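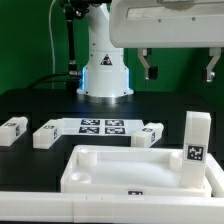
Eyerusalem Abdella says she has never made the same lentil soup twice, and that anyone who wants her recipe had better come over and watch. We did go over and watch, and then we wrote it down, and now we need people to cook it from our notes and tell us where we went wrong!

Call for home cooks: the Inskip Soup Book

We are looking for 200 home cooks to test recipes for the Inskip Soup Book, a collection of everyday soups from the towns along the Nerka road. The recipes come out of a box archive of 4000 handwritten cards, plus a good number that were never on paper at all until we sat down in somebody's kitchen with a notebook and a scale.

Old recipe cards are a joy to read and a real pain to cook from. One says "butter the size of an egg." One says "cook until Dad gets home." A whole family of barley soups leaves out the barley, presumably because everybody knew it went in. We've made our best guesses and written each soup out in full, but we are three people with very similar stoves and very similar taste in salt, and we need to hear from kitchens that aren't ours.

What you'll do

You'll get six recipes by mail in January, picked to suit what you tell us about your diet and your equipment. Cook each one once, following the steps as written even if you'd normally do it another way (we know this is hard). Then fill in a one-page form: how long it took, what confused you, whether the amount was right for the number of people we promised, and whether you'd make it again. If you changed something halfway through, tell us that too. Those are often the most useful notes we get.

The soups range from a clear broth with egg ribbons to a split pea that will hold up a spoon. There are some lovely odd ones in there – a cold sour cherry soup, a peanut soup with greens, a potato soup that gets its flavor almost entirely from toasted caraway. You may get one you don't like the sound of. Please cook it anyway.

Who we want

You don't need any training. We'd love to have confident cooks, nervous cooks, people who cook for one, people who cook for a crowd, and people who haven't made soup since school. You should be 18 or over, able to read the recipes in English or Spanish, and willing to finish all of them by the end of March. Teenagers are welcome to cook alongside an adult, and we're happy to send a second form.

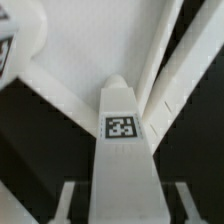

Would a hot plate and one dented pot be enough, asked Nigel Lightfoot after reading our first notice. Yes! We have put together a set of one-pot recipes that need a single burner and no blender, and we have far fewer testers for those than we'd like. The same goes for slow cookers, camp stoves and the kind of apartment oven that only has two temperatures. Just tell us when you apply.

What you'll get

Each tester gets a grocery card to cover ingredients, sent with the recipes, and a copy of the finished book with your name in the back (or left out, if you prefer). We can't pay for your time on this round. Testers are also invited to the soup supper at Sarna Hall in the spring, where we'll be serving whichever soups scored best, and probably the one that caused the most arguments.

A word on allergies

The form asks about foods you can't or won't eat. Please fill that part in carefully, and include anyone who'll be sharing the pot. We won't send you a recipe containing something you've listed.

How to apply

Pick up a form at the Inskip library front desk, or send us a note with your name, mailing address, what you cook on, how many people you usually feed, and the last soup you made. Canned counts. Mail it to Inskip Soup Book, care of Sarna Hall, or drop it in the blue box by the side door any time before 6 in the evening.

We read the notes as they come in and will write back to everyone. If the list is full, we'll ask if you'd like to be held over for the stews.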